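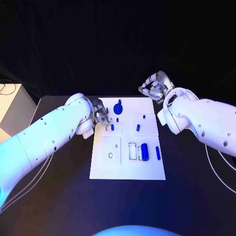

How many demos do we need before it's worth training on the peg task?

Our working number is 40 clean ones per peg size, and a clean one means no pause longer than a breath and no second grab at the same peg.

April, after lunch

Me on the headset and gloves, Nele on the keyboard marking start and stop. We're calling the whole pegs-and-disc job Kokard now (Mafalda's name, and it's stuck). I spent the first bit just getting my hands back in. You forget how much you lean on feel when you pick up a small thing, and there's none of that through the gloves, so you end up going entirely by eye and by the motor current readout, if someone will call it out for you. Nele will, bless her!

The wrist mapping is better than last time. Hatem changed the filter so the robot's wrist doesn't chase every little wobble of mine, and I could actually hover above a peg without the fingers shivering. The cost is lag. I'd guess it's small, but I kept arriving late on the close and pushing the peg over with my thumb. Slowing right down fixed most of it. Slow demos make a slow policy though, and Thulani has been grumbling about that ever since we did the Stomia parts, so I tried to keep a steady pace and throw away the ones where I dawdled.

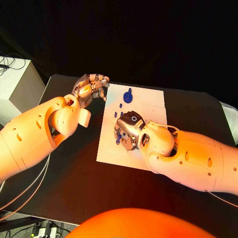 Right hand closed over a small blue peg, left hand waiting its turn.

The idle hand is a nuisance – if I let my own left arm droop, the robot's left arm droops too, and the recording fills up with motion that has nothing to do with the task. I've started parking it near the top left and holding it there. My shoulder hates it. Xiaoqing reckons we could add a foot pedal to freeze one side, which I'd love, so I've put it on the wish list in big letters.

We did 4 calibration passes and then got going properly. Running total for Kokard is 183 kept, with the goal still sitting at 500 across all the sizes. Nearly all of my rejects were the thin pegs. Next session I want to try coming in from the side with thumb and index only, and tucking the other fingers well back.

To do: ask Hatem whether the filter can be set per joint. Label the rejects by cause so Thulani can sort them. Bring a cushion.

Filed under: Bench notes, Teleoperation, Hands

Recent entries
Glove recalibration, the short version
Stomia parts: what we kept and what we binned
Wodard mount, second go
Naming our log files like grown-ups

Get new bench notes by email. Pop your address in the box and we'll send them as they go up.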